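Furthorpe Shared Workshop
Calls and openings

Call for participants: two places on the Oria arm build

Posted 2021-11-05

The Oria build group is looking for 2 people to join the work on its robot arm at the Furthorpe workshop. The places are unpaid and open to anyone who lives close enough to come in regularly. You do not have to be a member of the workshop to apply, but you will need to join before your first session. The project covers the membership fee for as long as you are part of the group.

About the project

Oria is a home-scale arm with a two-finger gripper and a small camera at the wrist. The group started on it in September, first in a garage on Abernathy Street and then, when the base got too heavy to carry in and out, on a bench at Furthorpe. The aim is an arm that can pick small packaged goods off a flat surface and put them in a box without help. All drawings, parts lists and code are shared with the workshop and will stay open.

The mechanical side is mostly settled. The joints move through their full range, the gripper mount has been redesigned once and is now on its final bolt pattern, and the wiring runs along the outside of the arm for easy access. What is left is slower work: calibration, grasp tests, recording, and sorting through what has been recorded. So far the group has logged 1309 test runs. A good part of those still have no notes attached.

The wrist camera is a current concern. It sits close to the links, and in some arm positions they take up much of the picture. Light coming from across the room also washes out the center of the image. One of the first jobs for the new participants will be to help try out other mounting positions and a simple hood for the lens.

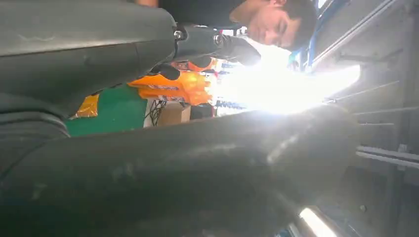 View from the wrist camera, with a gripper finger, orange packaging and a small cardboard box.

What you would be doing

Place one is for bench work. You would set out the test items, run the arm through its routines, stand by the stop button, and write down what the gripper did on each run. You would also help with small repairs – replacing finger pads, tightening bolts, rerouting cables that have started to rub. There is some printing and light metalwork, and the workshop will train you on any machine you have not used.

Place two is for recordings and notes. You would go through the saved camera footage, mark where each grasp begins and ends, and flag runs where glare or the arm itself blocks the view. The group uses a plain spreadsheet for this and a small viewer program written in Python. You can do part of this at home, but we ask that you spend at least one session every two weeks at the bench so that you know what you are looking at.

The two places overlap, and people are welcome to swap after the first month.

Who we are looking for

You do not need a degree or a job in engineering. For place one, you should be comfortable with hand tools and able to follow a wiring diagram. For place two, you should be patient with repetitive work and able to keep clear written notes. Some Python is useful for either place.

Participants must be 18 or older. Anyone who has worked on a hobby arm, a CNC machine or a 3D printer will find a lot of this familiar, but the group will also consider people who have built nothing of the kind and want to start.

Time and place

Sessions are held two evenings a week at Furthorpe, upstairs from the bike repair area. There is a freight elevator. Each session lasts three hours, including setup and cleanup. We ask for one session a week as a minimum and a commitment of four months. If you know you will be away for part of that time, say so in your application and we will try to work around it.

What we provide

Membership of the workshop, as above. All tools, parts and safety glasses. A locker. A materials allowance of $200 per person, which can be spent on parts for Oria or for a related build of your own. Travel is not covered.

Your name will be listed in the project notes unless you ask for it to be left out.

Safety

The arm is strong enough to pinch or bruise. Everyone in the group goes through a short induction before working beside it while it is powered, and it is never run by one person alone in the room. Long hair has to be tied back and loose sleeves rolled up. Tell us in advance about any condition that could make it hard for you to move out of the way or reach the stop button. In most cases the bench layout can be changed to suit.

The camera records during test runs and people at the bench are often in view. Recordings are kept on a drive at the workshop and are used only by the group. By taking part you agree to be recorded during sessions. Nothing showing a person's face is published without that person's consent.

How to apply

Send a short message through the contact form on the Furthorpe page with "Oria build" in the subject line. Tell us which place you are interested in, which evenings you can usually make, and one thing you have made, fixed or taken apart. A photo of it is welcome but not required. Please do not send a resume.

Paper applications can be left in the Hernance Room, box 106, at any time the building is open.

We will invite applicants to visit during a normal session before anything is decided. The call stays open until both places are filled, and the listing will be taken down at that point.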